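Monday, November 30, 2020

Floor and basin day. I said on Friday I'd have the Wustau corner sorted before lunch and I was being optimistic as usual, but most of it is done and I'd like to get it down before I forget which decisions were decisions and which were me being tired.

First the carpet. We're keeping it! I know we went back and forth on this all through June, and I know the quote from Van Beek for taking it up and putting down something wipeable is still pinned over the kettle (1,475, which did not include moving anything). But I went over the whole corner on my knees this morning with the stiff brush and then the small vacuum, and the gray stripe is in better shape than I remembered. The stripes are handy too. If you set a leg of the stand parallel to one you can tell straight away when somebody has bumped it, and I've stopped drawing chalk marks that get walked into the hallway.

What I do want is for the brush to be used along the stripe and never across. Across drags the fluff up into little rolls, and then the casters on the tool cart eat them. I pulled a wad out of the left front one that could have been a mouse.

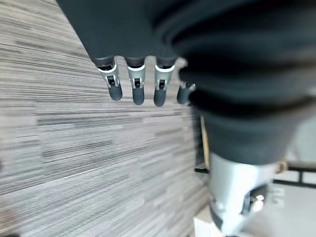
Nele Van Dijk read the paragraph above over my shoulder and wants it noted that she is still against. Carpet under a basin is asking for trouble, she says, and the first time somebody carries a full one across the room we'll all be smelling it until spring. She'd take the Van Beek quote tomorrow, or failing that a rubber mat with a lip, and she'd like the rule about the brush to be a sign on the wall and not a line in a notebook that three people read.

Fair enough on the sign. I'll make one. On the mat I'm half persuaded - the Stemia catalog has one with a lip, and I've asked for the price. Until it comes the rule is that the basin gets filled where it stands, from the jug, and emptied back into the bucket with the hand pump. No carrying. The jug goes to the 400 line and that's two fills, please don't top it off "just a bit more" because the wide end is where it slops first.

Now the bar. I had the idea that the long black one was bent, and I was all set to write to Stullitz for a new one. Laid it on the bench plate and it's straight as anything, no daylight under it anywhere. The scratches are only scratches. What was off was the bracket, which had worked loose and let the whole thing lean, so I took it off, cleaned the faces and put it back with the 7 mm spanner. Snug and then a bit. I did NOT use thread lock because we'll want it apart again when the mat arrives.

The tape stays on for now. I had a corner of it up with my thumbnail and then thought better of it, as the edge under there may be what it's covering, and I'd sooner find that out with gloves on and a file handy. If anyone remembers putting it there, write it in the margin.
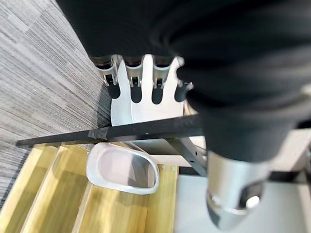
Height is the bit I'm least happy with. I'd like 200 clear between the rim and the underside of the bar so you can get a sponge in without skinning your knuckles, and we don't have it. Options are to raise the bar or drop the basin, and dropping it means cutting the support, so raising it is. Bello Bashir has some spacers left from the shelf job that might do. If they don't I'll turn a pair on Wednesday when the lathe is free.

Cleaning the basin: soft sponge, dish soap, rinse, dry cloth. Get right up under the rolled rim, that's where the gray scum collects. No scouring powder on it ever again, I don't care who bought it. I've moved the tub to the top shelf behind the paint.

Still to do
- sign for the brush
- chase Stemia about the mat
- spacers, then measure again
- new sponge, the old one is shedding
- tell the Wustau people they can have the corner from Thursday, spacers or no spacers

Recent entries
Tool cart casters, second attempt
Shelf job finished (mostly)
Van Beek quote and what it leaves out
Where the hand pump lives now
Stullitz delivery, missing bolts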